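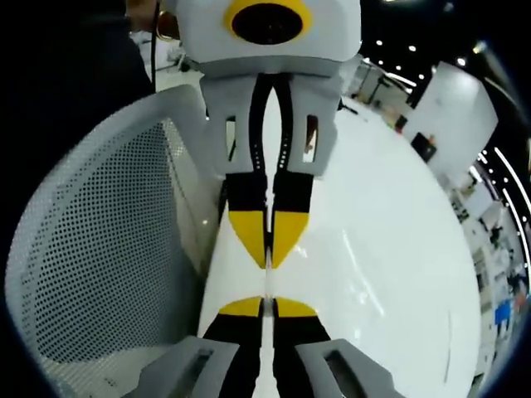 2 min read

I have a strong opinion about the boring part of robot learning, and since my name is on the bill for it, I get to share.

We collect our examples by hand. You pick up a gripper, you do the task the way you'd want the machine to do it, you put things back, you do it again. The target for our July batch at Merkenholm was 4000 takes, and I'd say most of the arguments we had that month were over what counts as a good one.

Rachid Helmy, who I share a desk with, is in the clean camp. He wants every take smooth: straight in, close, lift, done. If you hesitate or bump the thing, he tosses it. And I get it! His takes are lovely to watch. But I think he's throwing away the best stuff we have.

Think about how you learned to park a car. You didn't get there by watching perfect parking jobs all day. You got crooked, you noticed, you pulled out a little and fixed it. The fixing is the skill. A system that has only ever seen straight approaches has no clue what to do when it ends up two fingers too far to the left (and it will end up there, trust me, usually with a visitor watching).

So when I went through one afternoon's rejects from the Plomum task and found 54 of them, I pulled them all back up on my screen. A few really were junk, where the person got distracted or forgot what they were supposed to be picking up. Fine, bin those. The rest were people missing by a hair and recovering. I'd pay extra for those.
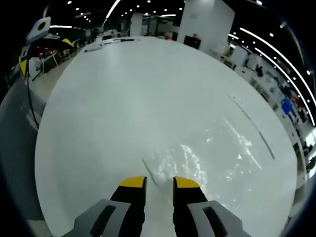
Fingers apart over the big white table.

My other gripe is sameness. We all have a favorite spot to stand and a favorite angle to come in from, and after an hour your arm just does its thing. I'm terrible about this. So now I make myself change sides every 6 takes, and I try to get the approach wrong on purpose now and then, though faking a mistake is harder than it sounds. Your hand knows. Real ones are better, which is why I like having new people on the gripper. Their first hour is gold, and it's the hour everybody wants to delete as practice.

Lighting, too. Somebody on the Tilahun side asked if we could cover the shiny tabletop so the glare would go away. Please don't! People have shiny tables. They have overhead lights and messy shelves in the background as well, and I'd like the thing to work for them.

Where I'll give Rachid some ground is labeling. If you keep the wobbly takes you have to mark them as wobbly, and we were sloppy with that. We had 2 tags, good and bad, and a nice recovery doesn't fit in either. I've asked for a third one. He wants to call it "messy" and I want to call it "recovered," so that's where we are this week, and the Ranetti batch is waiting on the answer.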